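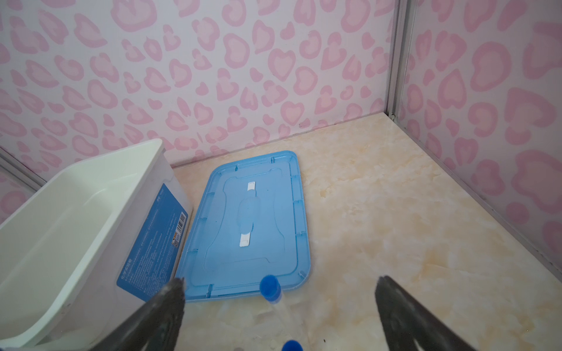 Minutes of the May meeting of the Kinyua supply room group, taken by me again as I had the pen. We started with the storage bins, which took up most of the evening. I said I'm happy with the big white ones – they hold a lot and they wipe clean – but the lids keep ending up somewhere else. A light-blue lid flat on the floor next to its open bin, with blue-capped tubes standing right by it, is how we end up stepping on things! We agreed that lids go back on or get stood against the wall, and small tubes go in the trays.

Next up was the tube count. We have 70 on the shelf and 52 promised to Drumau, so we can fill that order and still have a few to play with. I asked if we could keep the screw caps on while they're in storage (I've spent enough time matching loose caps, thank you) and everyone said yes.

Labels: we talked this over for far too long. The printed ones stay on the bins, but we'll add a plain handwritten card with the contents, in big letters. I'll write the first 9 this month and we'll see if people read them.

Ninder has offered us two more shelves. We said yes please, as long as they fit beside the sink. Someone needs to measure – I think that's me.

The Sellix order was held over until we have a price.

Next meeting is in June, same room, 7 p.m. Please bring back any trays you have at home.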